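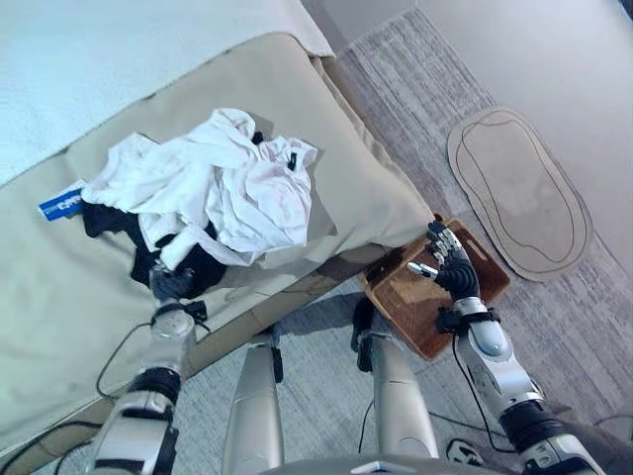
Clean laundry on a sofa is only a problem if somebody wants to sit down, Dušan Hudec wrote to us in July, and he couldn't see why he should pay a company to come and deal with it.

We wrote back that he probably shouldn't. He has one sofa, lives alone and owns a chair. We still think that was the right answer, and it's a fair place to start a page on who we are, as a good part of our work consists of asking whether the work needs doing.

About Canesora

Canesora is a home laundry and tidying company. We come to your house, sort what has been washed, fold it, put it where it goes and leave. If it has nowhere to go, we'll help you find a place for it. We don't wash, dry-clean or iron (there are plenty of firms for that and several of them are good).

The company was started by Kristýna Halás, who had spent a long stretch at a home organizing business called Lonex and left with a low opinion of matching containers. At Lonex every visit ended with a shopping list. Clear boxes, labels for the boxes, dividers for the drawers, a second set of labels when the first set turned out to be wrong. She went back to some of those homes later on as a friend or a babysitter and found the boxes stacked in a hallway and the clothes on the couch, same as before.

So we don't sell containers. We don't get a commission on them either. If you ask us what to buy, the likely reply is that you own a basket already and it's behind the bathroom door.

What we think about the sofa

Most of the laundry we handle is on a sofa or a bed when we get there. Our customers apologize for this a lot. We wish they wouldn't, because it makes sense: a sofa is wide, it's soft, it's at a decent height, and it's usually closer to the dryer than the closet is. People who tell you that clean clothes must travel straight from the machine to the drawer in one trip have either very small loads or very short hallways.

What goes wrong is the mixing. White things and black things come out together, somebody pulls out the one shirt they need, the rest gets pushed over to make room, and by the second day it's hard to say what in the heap is clean. Then a lot of it gets washed again. We kept a tally for a while of garments that customers told us they were rewashing only because they'd lost track. We sorted 2,286 pieces in the homes that agreed to be counted, and 609 of those were on a second wash without having been worn. We don't claim that proves anything for the country at large. It was our own customers, they knew we were counting, and Matúš Tóth, who did the adding up, thinks some of them were being generous with us and the true figure is worse.

A basket on the floor next to the sofa helps more than anything else we've tried. Rectangular if you can, with handles or a slot you can get your hand through. Wicker is fine, and so is plastic. It should be for clean clothes only, and everyone in the house should know that, which in our experience takes longer to arrange than the basket does.

What we don't believe

We get sent a lot of methods. There's a folding method that stands T-shirts on their edges in a drawer, and it looks very nice until a child takes one out of the middle. There's the rule that you should handle each garment once. We've tried to follow it and we handle each garment three or four times, like everybody else. There's the capsule wardrobe, which mostly seems to involve buying a wardrobe.

Euan Aitken on our team does like the edge-standing fold and will do it for you if you ask. We have argued this out at length. His drawers are, admittedly, very good.
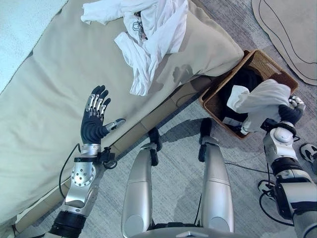 Whichever fold you prefer, we start with whatever is lightest in color, and that's habit more than science. White clothes show up against most furniture and they're quick to pull together, and once they're out of the way you can tell how much is really left. Sleeves get straightened before anything is stacked. Items with printing on the front are folded so that the print shows, so you can find the shirt you're after without unfolding the other nine. Socks go last. We don't pair socks that are not a pair, even when asked.

Blankets and throws that live on the sofa stay on the sofa. You'd be surprised how many tidying services put them in a closet and count it as a job done. The customer takes the blanket out again that evening, and what was the point?

Does it work?

We're wary of this question, mainly because of how other companies answer it. Guerra, a software outfit that once wanted to build us a customer app, suggested we publish a "tidiness score" for every home before and after a visit. We asked what the score would measure. They said that could be decided later. We don't have an app.

What we can tell you is how long we stay and what we charge, and both are written on the booking form before you sign it. A standard visit covers one room's worth of laundry. If we finish early, we leave early and you pay for less. If the heap comes back by next week, we'd sooner hear that than have you book a second visit out of guilt. Some heaps come back because the dresser is too full. Some come back because two adults work long shifts and there's a baby, and no visit from us is going to change that. In that case a regular booking might be worth the money, or a cousin might do it for dinner. Ask the cousin first.

A fairly typical complaint, printed here with permission from Dušan Vlček:

"They folded everything and put it away, very neat, no problems. But I had my own system in that pile and now I can't find my gray sweater."

He was right to complain. We hadn't asked. Since then each visit begins with the question of whether the pile has an order to it, and a surprising number do. (The sweater was in the second drawer.)

The people

Kristýna runs the company and still goes out on visits. Matúš does scheduling, invoices and the rare count. Euan trains new people, and his training takes 5 days, which he considers short and the rest of us consider plenty for folding. We're a small team and we would like to stay that way for now, partly because we've watched Andance, who used to share our stairwell, grow very fast and then spend a year answering the phone with apologies.

We passed 3,000 home visits not long ago. There was cake. We mention the number because people ask for it, though it's mostly evidence that we've been at this for a while and that laundry keeps coming.

Before you book

Please don't tidy up before we arrive. It's kind, but it hides where things pile up, and that's the part we need to look at. Leave the clothes where they are. If there's a basket you normally use, leave that out too, wherever it usually sits.

Tell us if something has to stay with its tags on, or needs to be returned to a store. We don't cut tags, and we check with you before moving anything that looks new.

Tell us also if you'd like to do it alongside us. Many customers do, and a few of them find after an hour that they don't need us back. We've lost a fair amount of business that way and have not yet found a reason to stop offering it.

Mr. Hudec, incidentally, has kept up the correspondence. He now says the chair is full.

Page last revised October 19, 2018. Prices are on the booking form and are the same for everyone.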